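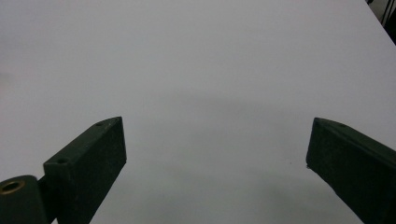 Fingers open over the white top. Dark green pair, brass-coloured bushing at the hinge.

Gripper station upkeep, January

Quick page for whoever takes over the handheld station at Bundport. More notes than pictures, sorry, will add as I go. Covers the hand grippers, the table and the floor around it. Software is on the Memon wiki, not repeating it. Questions to Rahel Hämmerli, mornings best.

Fingers first. Scuffs and specks on the faces are fine, leave them. What you care about is the inner tip. If the square end has gone round at the corner you lose small parts, so swap it. Spares are in the Seltton drawer, left and right in seperate bags. Don't mix the bags, I did once and spent an afternoon on it.

Holes along the top strip: blow them out before you put a driver anywhere near. Dust packs in and the screw feels tight when it isn't.

Bushing at the hinge. Wiggle the finger side to side with power off. A tiny bit of play OK. If it clicks, press the old one out and fit new. One drop of light oil, wipe the rest. We look at these every 2,000 cycles, log sheet is on the clipboard. Last set came out at 1,874 because one side had started clicking and I didn't want to wait.

Opening width. Open all the way, check both tips end up level, close slowly, check they meet flat. If one side leads, loosen the link, nudge, tighten, try again. Usually takes three or four goes. Do not force it closed by hand with the power on!

Then a pick test. Soft thing in a small tub, both grippers take a turn. Squeeze, lift a little, tilt, put down. Watching for slip and for the jaw creeping open. 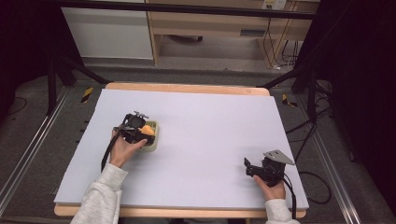
Keep the lead clear of your wrist when you tilt, it likes to catch on a sleeve. If you feel it pull, stop and re-route before carrying on. A tugged lead is the number one fault on this station, way ahead of anything mechanical.

Metal fittings on top of the grippers: finger tight plus a quarter turn. Check the plate hasn't shifted. If it has, put it back and redo the zero, otherwise every reading after that is junk and you won't find out till the afternoon.

Board. White foam, wipe with a damp cloth only. Solvent eats it (ask me how I know). Flip it when the dents get bad, replace when both sides are gone. Order code is under Flokcombe in the parts list.

Frame and rails. Go round the bolts with the hex key, crossbar then the struts. Rails on the floor stay where they are, if you kick one put it back against the marks. Hazard tape gets re-stuck when it lifts at the ends.

Cables on the carpet. Yes I know. Coil what you can, don't coil tight, don't run a chair over them. Label both ends if you swap one. The labels are in the same drawer as the spare fingers, over 200 left so no need to be stingy.

Log it when done: cycle count, which finger, what you fitted, initials. Faults go in the same log with a number, we're up to 147 so next one is 148. Please dont start a new sheet untill the old one is full.

Still to write up: jaw spring swap, zero procedure with the new plate.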